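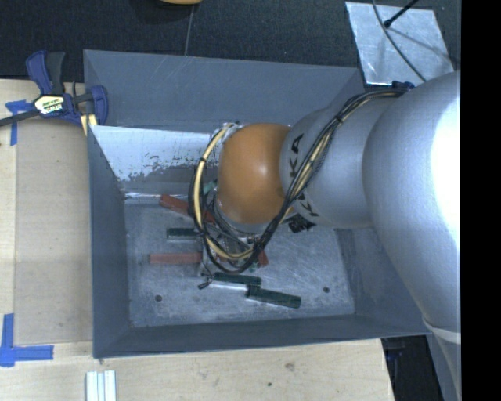 Fig. 1. KUKA arm over the bin, with red and green blocks on the bin floor.

Week 6: From a grasp pose to a motion you can trust

Last week we finished with a list of grasp candidates, each one a gripper pose and a score. It is tempting to send the top one to the arm and go home. Today is the part I enjoy most, where we ask whether the arm can get there at all!

1. What the planner knows

Our planner keeps a collision model of the cell: the bin walls, the floor, the work surface and the arm's own links. The blocks come in fresh from perception on every cycle. Look at Fig. 1 and think about the cable bundle, which makes a wide loop beside the orange wrist joint. A stock arm model has no cables in it. In the Hernbridge lab code we wrap the wrist in a fat capsule, so any path that brings the loop near a wall is thrown out. It costs us a few good grasps near the corners, and I think that is a fair price.

2. Choosing a grasp

For every candidate we do the following, in this order:

Solve inverse kinematics. If there is no solution, drop it.
Check the final pose for collisions.
Check the straight line down from the pre-grasp pose.
Plan the free-space move to the pre-grasp pose.

The order matters because the cheap tests come first. The sampler in Lellier gives us 2,000 candidates per cycle and most of them are gone before the planner wakes up. Try swapping steps 2 and 4 in the lab and watch the cycle time - it is quite a sight.

Blocks that touch deserve extra care. Two of the green ones in Fig. 1 meet end to end, and a segmentation mask can easily merge such a pair into one long block. The grasp centre then lands right on the join. Splitting masks by known block length fixes many of these cases, though not when the blocks overlap in view.

3. Coming down into the bin

The last stretch runs under impedance control, soft in z and stiffer in x and y. The floor is scratched metal, and depth readings on shiny surfaces are noisy, so never trust floor height from one depth image. Juška, our logging tool, records commanded and measured pose side by side. Plot both.

Lab task (in pairs)

Start from the Tamamow branch. Add a clearance term to the grasp score, then compare 2 weightings on the same recorded scenes. Hand in your plots and a paragraph on which grasps changed rank and why.

Reading: chapter 6 of the course notes, up to the section on time scaling.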